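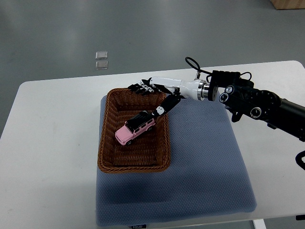
Dzintra Mets asked at the Emside session whether a basket on a mat is storage at all, or only a delay before storage. I said I would start with that question this time.

Slide 1. Scope. Toy storage in shared playrooms. Figures come from the Mudby and Vaher rooms, 148 items logged between them. Soft toys are left out – they get their own talk in September.

Slide 2. Answer to Dzintra. A basket is storage if its contents have an address. One toy car in a rectangular wicker basket has an address. The same car under a heap of blocks does not. Working limit at Mudby: 12 items per basket, fewer for anything with wheels.

Slide 3. Basket shape. Point at the opening slide again. Sides slope inward, so the floor is smaller than the rim. Measure the floor when sizing for vehicles. A boxy car set diagonally takes more of the floor than one set parallel to the long side. Vaher lost almost 5 cm of usable length by measuring at the rim.

Slide 4. Weave. Tight weave holds small parts, open weave drops them. Check for broken ends at the rim before use. Vacuum with the brush head, do not soak. Roof racks and mirrors catch on loose strands, so trim those flush.

Slide 5. The mat. Padded, with a knit face. Two purposes: it quietens the tabletop and marks where the basket returns to. Leave a margin on the sorting side. If the mat reaches the table edge it will creep – pull it back at the end of each session. Keep the label on.

Slide 6. Returning items. Drarnovach uses one basket per category, with a maximum of 8 categories. Orlando Escobar argues for 5 and has the shorter tidy-up times. Show both tables, do not read them out.

Pause for questions here, before the costs.

Slide 7. Costs. Lined baskets cost more and are harder to clean. Unlined is adequate for hard toys. Handout has the supplier list and the blank log sheet.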